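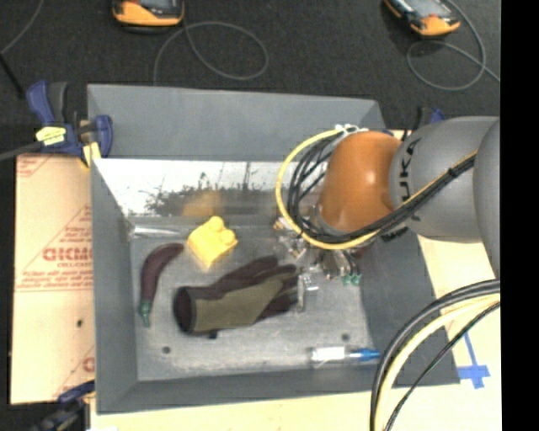

How our robot learns to pick things up

Hi! I'm Honeylyn Dumlao, and I help run the Saturday robot club in Plakbridge. Every year we get letters from kids who want to know what goes on in there, and most of them ask the same thing: "Does the robot just know what to do?"

Nope! Not even a little bit. When our robot arm was first switched on it didn't know a toy from a tabletop. It had to learn, and our club members are the ones teaching it. I'll try to explain how, and I promise to go slowly in the tricky parts (I need to go slowly there too).

The bin

Our arm has one job this year. It reaches into a gray bin, grabs a thing, and lifts it out. That's it! You could do it before you could walk.

But think about what you do when you reach into your toy box. Your eyes find the thing you want. Your brain guesses how far away it is. Your hand opens to the right size before it even gets there. Then your fingers feel whether the thing is slipping and squeeze a bit more if it is. You do all of that in about a second, probably while talking to somebody.

A robot has to do every one of those steps too, and somebody has to help it with each one.

What goes in

The kids choose the things, and they argue about it like you wouldn't believe. The yellow building block is everybody's favorite starter. It has flat sides, it doesn't squish, and it stays the same shape from morning to lunch. If you were a gripper, you'd love a block.

The purple toy eggplant is a step up. It's curvy, fat at one end and narrow at the other, so it matters a lot where you grab it. Try this at home with a banana or a pear: use just two fingertips, and pick it up from the very end. Now try from the middle. Feel the difference? The end grab makes it want to swing and twist.

Then there's the glove. Oh, the glove! Vendula Bartoš brought up the idea of using one back in August, and I thought it would be easy, because gloves are soft and light and you can grab them anywhere. I was so wrong. A glove is a different shape every time you drop it. Sometimes it's flat on its back with its fingers stretched out, sometimes it's a lump, and sometimes one finger is tucked underneath where you can't see it. The robot can learn what a block looks like and be pretty sure the next block will look like that too. With a glove it has to figure out a brand-new shape every single time.

Small skinny things, the size of a marker, are hard in another way. They lie very low, so the gripper has to come down nearly to the floor of the bin without bumping it.

The hand on the end

People call the whole thing a robot, but the part that does the grabbing has its own name: the gripper. The arm's work is to carry the gripper to the right spot. Your arm does the same for your hand. Touch your nose, then touch your knee – your shoulder and elbow did most of the work there, and your fingers just went along for the ride.

Our arm has cables running along the outside of it, black ones and yellow ones. Cables carry things like power and messages. When the arm turns, they have to bend along with it, and that's why they need some extra length. Pull a string tight between your shoulder and your wrist, then try to bend and stretch. You'll see the problem right away.

How it learns

The arm tries a grab. If it lifts the thing, we mark that try as a yes. If it drops the thing, or misses and closes on nothing (this happens a lot), we mark it as a no. Then it tries again. And again!

By last week we had written down 3049 tries. Of those, 2374 were yeses. Norbert Vondráček is our best record keeper, and he went through the whole notebook one weekend to find out how many tries were with the glove. The answer was 727. I brought him a cupcake.

The computer looks at all those yeses and nos and hunts for patterns. Maybe the yeses happen more when the gripper comes down over the middle of a block. Maybe the nos happen more near the walls, where there isn't much room. A computer doesn't get bored, so it can compare thousands of tries and still be ready for more. I get bored after six.

Staying safe

A big arm is strong, and it can't tell that you're standing there unless somebody has set it up to notice. So we have rules. Hands stay out of the bin when the arm is on. One grown-up stands by the stop button the whole time. Before anybody moves a toy, they say "Stopped?" in a loud voice and wait for that grown-up to say "Stopped!" back. Alžběta Machala says it louder than anyone in the building.

Try it yourself

You can play a robot game with 2 people and a big box. One person is the arm and wears a blindfold. The other is the computer and gives the directions. Put a sock, a block and a spoon in the box. The computer can only say left, right, forward, back, down, up, open and close. Keep a yes and no list. Then switch places, and see whether your second ten tries go better than your first ten – and which thing gave you the most trouble. (I bet it's the sock.)

If you do try it, write and tell us your score! We read all the letters out loud at snack time.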